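Prilteo Round Plate in Orange

Home / Table and Kitchen / Plates and Bowls / Prilteo

£4 each, or buy by the stack (see further down)
In stock. 1,093 ready to send from our own shelves.

We have been selling the Prilteo range for a good few years now, and if you had asked us at the start which colour would do best we would all have said white, or perhaps the soft grey. Not a bit of it! The orange plate has outsold the lot, and we think we know why. It is a cheerful thing to have about. It sits at the end of a desk or in the middle of a break room table and says, quite plainly, that there is something to eat, and people come over.

This is the everyday round plate, the one we reach for ourselves at elevenses. It is big enough for some fruit and a pastry together, or for a sandwich cut into quarters, and it isn't so big that it takes over a small table (a complaint we used to get a lot with the old serving platter, which we no longer stock). The colour goes right the way through, so there is no printed pattern to wear off with washing.

What it's good for

Breakfast trays, office kitchens, village halls, children's tea, picnics in the garden if the weather behaves. Hanneke Jacobs, who looks after our orders, keeps one beside her keyboard for toast and has another at home under a pot plant, and we can't really argue with that. Several nurseries buy them for snack time and use a different colour for each room - orange for the little ones seems to be the usual choice, though we couldn't tell you how that came about.

It is light to carry and stacks neatly, and a pile of them will go in an ordinary wall cupboard without any bother.

Looking after it

Wash by hand or in the top rack of the dishwasher. Use an ordinary sponge and washing-up liquid, and please don't use wire wool, as it will dull the surface. Beetroot and turmeric can leave a faint mark if left overnight. A paste of bicarbonate of soda, left on for ten minutes or so and then rinsed, usually shifts it.

Not suitable for the microwave, the oven or the hob. It will be quite happy in the fridge.

Buying a stack

A stack is 72 plates, packed in one carton with paper between the layers. The price comes down when you buy this way, and it comes down again on orders of 1,000 or more, for which you will need to write to us so that we can arrange a pallet. Mixed colours are fine within a carton as long as you tell us when you order. Please put it in the notes box at the checkout - we do read them.

On the table

Fruit looks very well on it. Yellow and red both stand up nicely against the orange, so a lemon and an apple are quite enough to make a plain white table look looked after, and a croissant-shaped roll never goes amiss either. A pink cup close by is a bolder match than some would choose, but we are rather fond of it.
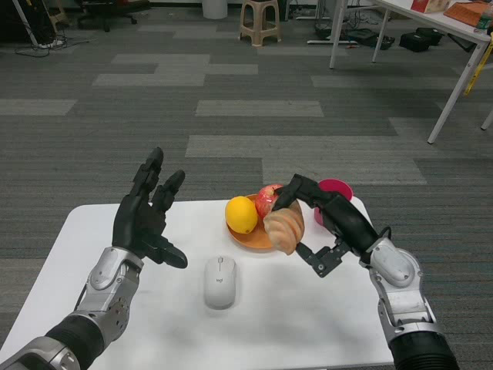

Other colours and things to go with it

The same plate comes in white, soft grey, leaf green and a deep blue. The Prilteo bowl is made in all five colours too, and the small side plate in orange and white only for the time being. We hope to have the side plate in green by July.

If you would like to see a colour before you commit to a whole carton, ask for Roos Dijkstra when you write and she will put a single plate in the post to you. You pay for the plate and we take the price off your carton when you order it.

Returns are accepted on unused plates within thirty days. Cartons should come back in their original packing, please, with the paper left in.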